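The Small Packet, Considered
By Haris Janevski
2 August 2025

Individually wrapped snacks are sold by weight, by the bag or by the handful, and most of them end up in a bowl, a drawer or a heap on the table. A household that buys them regularly will soon have a mixed stock with no outer packaging, no shared expiration date and very little in common apart from size. This article deals with how such a stock is sorted and stored, and with what the wrappers do while they wait.

The first step is to empty everything onto a cloth. A bare tabletop works, but light packets slide on a hard surface and sealed edges catch in the gaps between boards. A printed cotton cloth holds them in place well enough. Spread the pile until most packets lie in a single layer, then take them one at a time by the sides. Picking up by the sealed end puts the load on the seal, the weakest part of most small packets. 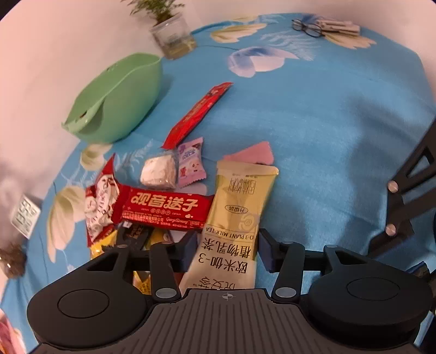
Sorting by flavor is the usual instinct and the least useful method. Sorting by format gives better results. Three formats cover nearly everything in a mixed pile: the sachet, the pillow packet and the bar sleeve. A sachet is flat and usually holds a powder. A pillow packet has a seal at each end and a seam down the back, with some gas left inside. A bar sleeve is a pillow packet drawn tight over a solid piece.

Drink sachets should be separated first. Milk tea powder takes up moisture readily, and a pinhole that would hardly matter to a hard candy will turn the powder into a lump. Run a thumb along both seals. The contents should shift when the sachet is tilted. If they move as one block, the sachet goes in the trash. Metallic finishes can mislead at this stage, as a shiny print layer may sit over plain plastic film and offer much less protection than foil. The cut edge of an opened sachet often shows which material is in use.

Pillow packets are checked by pressure. Press lightly with two fingers and release. A sound packet pushes back and returns to its shape. A packet that stays flat may have leaked, although some are packed with hardly any gas to begin with, so compare it with another of the same kind before rejecting it.

Serrated edges are the part most often misread. The teeth are starting points for a tear, and they also concentrate stress when packets are crammed together. In the storage trial I ran at home last October, using a Kassa drawer insert and a Brullton lidded tub, the drawer held 600 grams of mixed candy and the tub held 700. The tub produced five split packets over the trial. The drawer produced none. All of the splits began at a tooth.
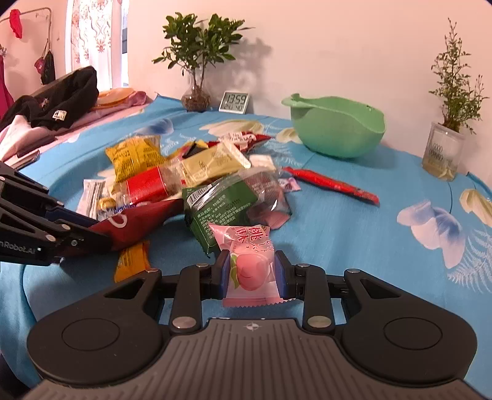 Fruit candies need their own compartment. Peach and other strong flavorings can pass slowly through thin film, and neighboring plain biscuits will pick them up. The effect is noticeable in a closed tub after around 15 days at room temperature and much slower in an open tray. Spiced and savory items belong farther away still, preferably behind a separate lid.

Dates are the other difficulty. Many manufacturers print the date on the outer bag only, so a loose packet carries no usable information. The remedy is a strip of paper tape on the compartment, marked with the earliest date from the bag when it is opened. New stock goes in at the back. Tape should not be applied to the packets themselves, as it pulls at the film when removed.

Of the containers tried, the Wultura shallow tray was the easiest to work from. Its dividers lift out, and the walls are low enough to pick a packet up flat. The Olterley version is deeper and suits bar sleeves standing on end, but sachets slump in it and have to be fished out. Either will fit a standard kitchen drawer once the cutlery insert is moved over.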